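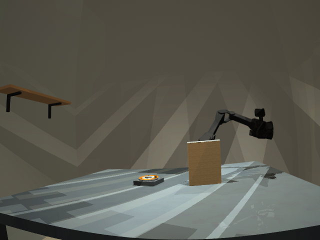 Salt the Beans Early

I have been cooking dried beans every week since May, and I am tired of being told to leave the salt out until the end. The warning is printed on the back of the bag I buy from Flekus, and it was in the first cookbook I owned. Salt makes the skins tough, it says. In my kitchen it does no such thing.

Unsalted beans taste like paste inside a skin. You can stir in all the salt you want at the end and what you get is salty broth with bland beans sitting in it. The seasoning needs time to get into the middle. I put 2 tablespoons of kosher salt in the soaking water for a pound of beans, drain them in the morning, and add a little more to the pot. The skins come out softer than they used to, and fewer of them split.

What does keep beans hard is age. A bag that has been in the cupboard for three years may never cook through, salted or not. Acid is the other thing. Tomatoes, vinegar and lemon belong in the pot once the beans are tender, and I suspect a good many ruined chilis were blamed on salt when the tomatoes did it.

I would also like recipes to stop promising a time. The white beans I get at the Rirnier market are done in an hour. The same kind from the supermarket in Plavosstead can take twice that. Taste five beans, and if one is chalky, keep going — then let the pot sit off the heat for 20 minutes before you decide anything.

Some people will say canned beans are fine, and for a weeknight soup they are. I keep a few cans myself. But you don't get the broth, and the broth is half of why I bother. I cook rice in it, or thin it out for soup with greens and the end of a loaf.

If you have to watch your sodium, use less, of course. Everyone else should salt the soaking water tonight and see how the beans taste tomorrow.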